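One Place at the Table

The woman who runs the Thursday table-setting evenings at Jistlow would like you to stop saving the good plates. She told me so before I had my coat off, and she said it again as I was leaving, and by then I had more or less come around.

Her classes take place in a long back room above the Tridura fabric shop. There are 30 names on the waiting list for spring, a number she finds both thrilling and slightly alarming. "I thought I'd get five friends and a bottle of wine," she says. "The first night I had to borrow chairs from downstairs!"

She grew up in a house where the table was laid for every meal, even soup, even toast. Her grandmother did it, then her mother, and by the age of seven it was her job. "I hated it, of course. I wanted to be outside. But I can still lay a table in the dark, and I love that I can."

What she teaches first is a single place. No glasses, no flowers, no candles. One mat, one plate, a napkin and a spoon, and you stay with those until they look right to you. People expect to be finished in a minute, she says, and then they start nudging things, and half an hour has gone by.

"The mat is what everybody skips," she says. "They think it's for crumbs. But put a patterned plate straight onto a striped wooden top and the two of them argue all through dinner. Slide a big plain mat in between and suddenly the plate can breathe – you see the whole rim." 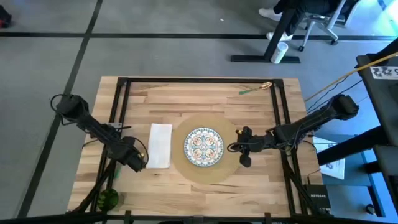
A patterned plate on a round tan mat, with the napkin folded flat at its left.

She is wild about blue rims, and about blue with orange most of all. Her favorite shopping trip is to the Doležal market, an hour and a half each way, where she goes for odd plates and never for sets. I asked whether mismatched plates bother her guests. "They pick their own! They fight over them. My brother-in-law gets to my house early so he can have the one with the birds."

On napkins she is firm. White cloth, folded into a tall rectangle, close beside the mat and square to it. She has no patience for swans or fans. "You unfold it and it's a wrinkled rag. Fold it flat, press it with your hand, done." She washes hers hot and hangs them wet, and hasn't ironed one in years.

Spoons are where she lets herself go a little. She likes a colored handle, green if she can find it, and a gold bowl makes her very happy, even at breakfast. The spoon goes down last in her classes, and she lets people try it everywhere before she says a word about where it belongs.

In April the evenings move to a bigger room at Wovamgate, and there will be soup.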